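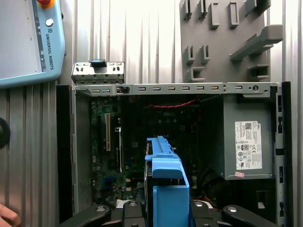 Hard drive in its blue caddy, case open.

Old drives: clear them out or keep them?

marrowfat_pete
Posted May 18, 2023
Hello all, first proper post after reading along for ages, so be gentle with me. I've spent most of the spring trying to put the family photographs in order and I've got myself in a muddle. There are 3,000 or so once you take out the blurry ones and my late aunt's many, many pictures of hedges. They live on two old drives out of a Dell desktop, plus whatever is on my wife's laptop.

My question is whether I ought to sort first and copy afterwards, or the other way about. My brother-in-law says sort first, as there's no sense in backing up a mess.

quillandkettle
Welcome, Pete! Copy first, please, and then have your cup of tea and sort at your leisure. I lost 700 scans in January through being tidy – I was moving folders about late at night and dropped one somewhere I've never found again. They were my grandmother's letters, mostly. I still have the paper, thank goodness, but it was a whole winter's work.

dunnock8
I'm going to disagree a little, with apologies to Quill. If you copy everything first you end up with two muddles, and then you sort one and forget which it was. I did exactly that with our holiday pictures and had four versions of the same week in Bindow.

My way is to take 50 at a time, name them properly, and copy each batch as it's finished. It's slow, but you get to look at them as you go, and that's half the pleasure.

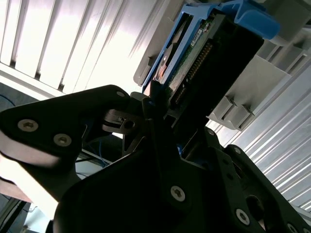
I put the year first in the name, then the place, then who is in it if I know. My mother sits beside me for the older ones and we usually manage one batch before she's off telling me about a dance in Pevard and the evening is gone. Write those stories down too, by the way!

quillandkettle
That's a lovely way to do it, but what if the drive gives up at batch three? I'd still want one plain copy in a drawer, labelled DO NOT TOUCH in big letters.

dunnock8
All right, I'll give you the drawer. But only the one copy!

hirose_lane
Has anyone tried printing the best ones? We made an album for each of the grandchildren, 8 in all, and they get looked at far more than anything on a screen. My vote is with Quill on the copying, though.

marrowfat_pete
Thank you all, this is so kind. I'll make the drawer copy this weekend and then start on the batches. Does anybody keep the hedges?

quillandkettle
Keep a few of the hedges, Pete. She must have liked them.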